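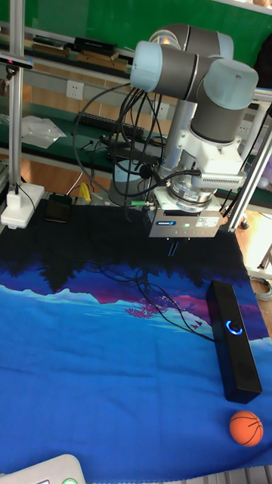 Cable glands and strain relief on a bench in a damp workshop
Posted by greditz_mill

I am rewiring the supply along the back of my bench in an unheated outbuilding and would like opinions on how to bring the flex down the wall. At present it comes through a hole with a rubber grommet and hangs from its own terminals, which I know is wrong. I have a box of nylon compression glands, M20, and enough three-core flex to do the run twice. What I can't settle is how much slack to leave. The cables on the arm at the top of the post hang in a loop down the left of the column, and I had something of that sort in mind for my lamp, which swings on a bracket. The alternative is to clip everything tight and let the last bit of flex do all the bending. The lamp gets moved most days.

Reply by Jallcombe
Loop, every time. Flex that bends over a short length work-hardens at one spot and the strands go one by one. You won't see it from outside. The lamp flickers, you blame the bulb, and some months later the sheath is warm. Anchor it on both sides of the pivot and let the loop take the movement.

Reply by kang_b
Agree with the loop. Disagree that anchoring is enough on its own. The gland has to suit the outside diameter of the flex. An M20 gland comes in more than one clamping range, and the standard insert won't grip thin lamp flex properly however hard you tighten it. Measure the sheath with calipers and check it against the maker's sheet. If it is below the range, fit a reducing insert or go down to M16.

Reply by greditz_mill
Sheath measures under the range, so that explains why I could pull it back through by hand. M16 ordered. Does the loop go above the entry or below it? The wall sweats from November onwards.

Reply by Miroslava Ostapchuk
Below. Let the flex drop lower than the box and come back up into it from underneath, so that water running along the sheath falls off at the bottom of the loop. Top entry in a damp building is asking for trouble even with a good gland.

Reply by Jallcombe
Top entry is fine if the gland is rated IP68 and done up to the right torque. I have had 2 boxes with top entry in a milking parlour for years and they get hosed down.

Reply by Miroslava Ostapchuk
The rating applies to a new gland on a round cable, tested under set conditions. It says nothing about a gland on a cable that has been tugged daily. Bottom entry costs the original poster nothing at this stage, as the box is not on the wall yet.

Reply by Jallcombe
Fair point about the tugging. Mine don't move.

Reply by zorkum41
Nobody has asked about the supply. Is this circuit behind a 30 mA RCD? Is the lamp metal? If it is, the earth core should be left longer than the other two inside the box, so it is the last to come off if the flex is pulled out. I would sort that before worrying about loops. Also do not use twin bell wire for the lamp, which I have seen done.

Reply by greditz_mill
RCD yes, tested last month. Lamp is metal and earthed. Earth core currently the same length as the others. Will redo.

Reply by Bit-na Kwak
One more on the flex itself. Ordinary PVC goes stiff in the cold, and an unheated shed in January is cold enough to notice. Rubber H07RN-F stays supple and stands up to oil better. It is thicker, so measure again before you open the M16 glands – you may find that the M20 ones you already own are the right size after all.

Reply by kang_b
Seconded. It is dearer by the metre but you only need it from the last fixed clip to the lamp. Keep the PVC for the part that is clipped to the wall.

Reply by Miroslava Ostapchuk
That means a joint between the two, and it needs to be in a proper box with clamps on both cables. I would sooner run rubber the whole way and have no joint.

Reply by greditz_mill
The whole run is 4 metres so I will do it all in rubber. Bottom entry, anchored both sides of the pivot, earth core long. Does anyone have a preference on clips? The plastic ones with a masonry nail won't hold in this wall, it is soft brick.

Reply by zorkum41
P-clips, screw and plug. Rubber-lined if you can get them. Drill the brick without hammer action.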